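The Robot That Does the Washing (Slowly)
A guide for young visitors to the Foltard open day

On Saturday the doors of the Foltard workshop open at ten, and the first thing most people ask is where the robots are fighting. They are not fighting. One of them is doing the laundry.

If you were hoping for lasers, sorry. But stay a minute, as laundry is one of the hardest jobs you can give a machine, and you will never again be told off for being slow at it without having a good answer ready.

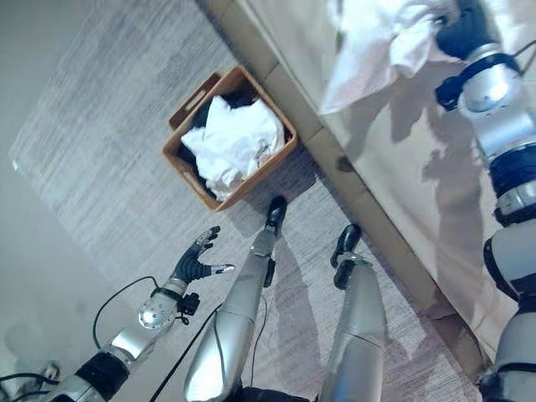
Why is laundry so hard?

Think of a brick. Pick it up, turn it round, put it down - still a brick. Now think of a T-shirt. Pick it up by the sleeve and it is a long droopy thing. Drop it and it is a lump. Every time you touch it, it changes shape, and the robot has to work out all over again what it is looking at.

You do this without thinking, which is very annoying for the people who build robots. Đức Hà has worked at Foltard for 14 years and says a toddler can still beat most machines at finding the neck hole. The toddler then puts a leg through it, but we won't go into that.
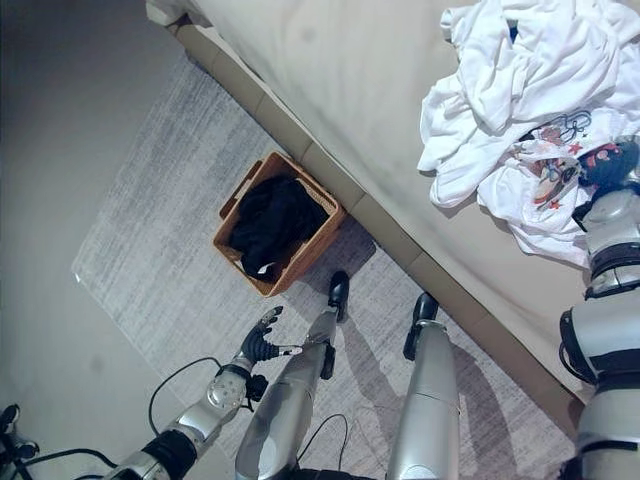
A robot has to decide where to take hold. Grab a shirt in the middle and you get a bunch of cloth with everything hidden inside. Grab it by an edge or a corner and the rest hangs down, and now you can see what you've got. Clothes with pictures on are a bit kinder. Look at the white one on the bed with the little red stars: if you can see stars, you are probably looking at the side with the printing, and that is a clue. A plain black sock gives no clues at all. Socks are like that.

Then there is squeezing. Squeeze too gently and the cloth slides away. Squeeze too hard and you may pull two things up when you wanted one. Your fingers feel the difference straight away. A robot's fingers need to be taught, and they are not quick pupils.
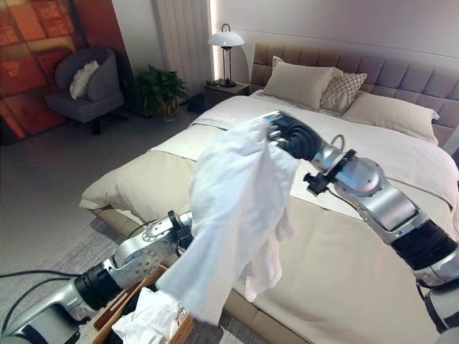
Two hands help a great deal. One can hold on while the other goes looking for the next corner, and between them they can stretch the cloth out until it starts to look like something you might wear. The tricky part is getting both hands to agree. If the left one pulls while the right one lets go, you have simply thrown a shirt.

At the open day you can try this for yourself at the Zutetti table. You put on thick gardening gloves and fold a tea towel. The record is 40 seconds, and it is held by somebody's gran.
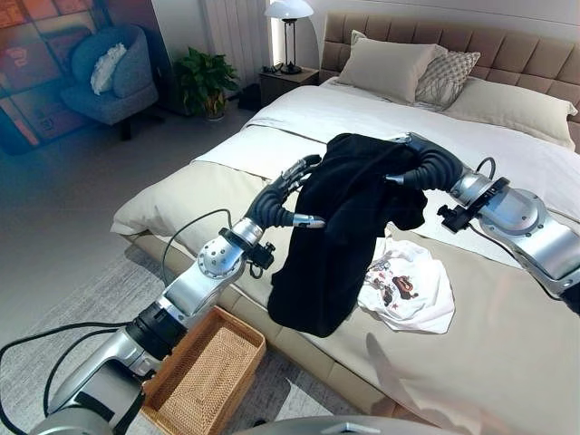
Things to ask on the day

What happens if it drops something? (It tries again. It does not sulk. You may want to make a note of that.)

Can it tidy my room? (Let it get the hang of shirts first.)

Can I shake its hand? (No. Please stay behind the yellow line, even if your little brother doesn't.)

The laundry demonstration is at eleven and again at two, in the Nghiêm room. Squash and biscuits are in the corridor, and they go much faster than the laundry.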